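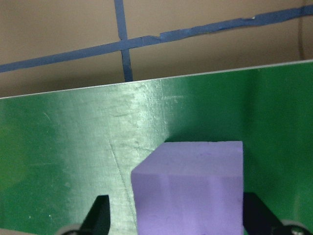
NEWS RELEASE | WORKPLACE

Packers' council at Zosden asks for numbers before Skeda arm goes on shift

MATSKA, February. The packers' council at Zosden's Matska plant will not endorse the Skeda handling arm on the evidence so far. Management says the arm will take over foam insert picking and free 4 people per shift for "higher-value tasks." It has yet to name one of those tasks.

Packers now place roughly 1,675 inserts a shift, many of them bent or torn. The trial plan calls for 160 picks using foam cubes.

"A cube is the easy part of my day," said council chair Ambros Trummer. "Show me a bin of crooked inserts at 4 a.m., then tell me who gets called when it jams."

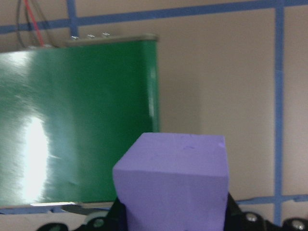
Purple foam cube at the gripper, with blue tape grid on the wall behind.

The council wants 2 more months of testing and written job guarantees. Integrator Egger has been sent the same requests.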